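The Table After Dinner

Clearing up is the part of a meal that gets the least attention in cookbooks. Wilma Shearer has a shelf of them in her kitchen in Gutthorpe, and only one has a page on what to do once people have finished eating. It tells you to soak the pans.

Shearer ran the dining room at a small guesthouse in Trustville until last June. The house served dinner at one sitting, and most nights she cleared it alone. Now she teaches an evening class on running a home kitchen at the Ritchie, a former grain store with a teaching kitchen on the ground floor. The class on clearing the table fills up before the one on bread.

"People come because they argue about it at home," she says. "One of them wants to carry everything to the sink right away. The other one wants to sit."

Her method starts before anyone eats. She puts a large tray on the table and serves from it, so the dishes are already on the thing that will carry them away. A round tray with a raised rim suits her best. It turns easily on a wood table, so the person across from you can reach a bowl without leaning, and the rim stops a cup from sliding off on the way back to the kitchen.

The second piece is a flat tray with nothing on it. This looks like a waste of space during the meal, and students often try to fill it with bread or napkins. Shearer makes them take it all off again. An empty tray is where the first dirty fork goes.

The third is a bin for trash and paper. She uses clear plastic storage boxes without lids, the kind sold for sweaters and toys. You can see when one is full, and you can see when somebody has dropped a teaspoon in with the napkins. Her son, Ross Shearer, lost six teaspoons in one winter before she talked him into giving up his kitchen can with the swinging lid.

"I still don't know where they went," he says. "Well, I do know where they went."

Not everyone agrees with her about scraping. Davina Baxter, who cooks for a lunch club in Clustbridge, scrapes every plate at the table into one bowl and stacks as she goes. Her club feeds 62 people at a sitting and the room has to be ready again by two o'clock. Shearer thinks stacking at the table is fine for a lunch club and bad manners at home. It also puts grease on the bottom of each plate, and then both sides have to be scrubbed.

Leftovers are a separate question. A plate with a decent helping still on it should not go near the sink. Shearer moves it last, after the cups, and covers it. Rice in particular should be cooled and put in the refrigerator soon after the meal. She writes that on the whiteboard at the start of every class and leaves it there all evening. 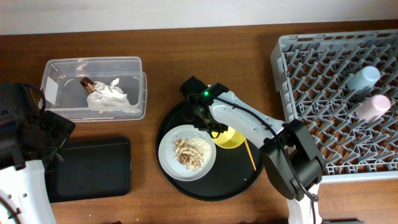
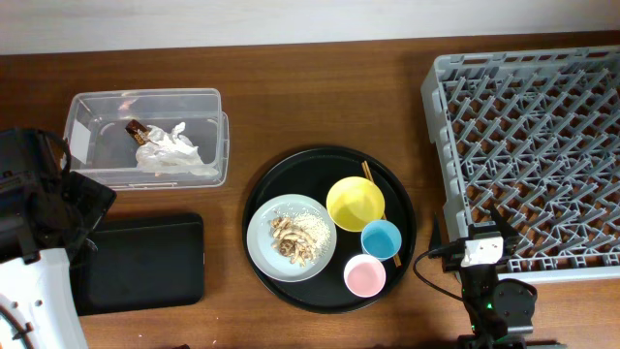
A clear bin, a flat black tray and a big round one share the wood tabletop, with a plate and a yellow bowl on the round tray.

Then there is the rack. Magnus Kerr, who sells kitchen goods from a store in Trustville, says most customers buy one that is too big and keep it by the sink all year, half full of dry plates. He would sell them a smaller one if they asked. Plastic is lighter and quieter than metal and can be moved to wherever there is room – Shearer sometimes sets hers right on the table, on a towel, when the counter is busy.

Wood tables need some care if you work this way. Torquil Pringle refinishes furniture in Gutthorpe, and much of what comes through his shop is dining tables with white rings on them. He tells people to wipe up water when they see it, skip the spray polish, and put felt under anything heavy that gets turned or dragged.

Shearer's own table has a ring at one end from a teapot. Pringle has offered to take it out twice. She keeps a fruit bowl over it and says he can have the table for a week when the class breaks for the summer.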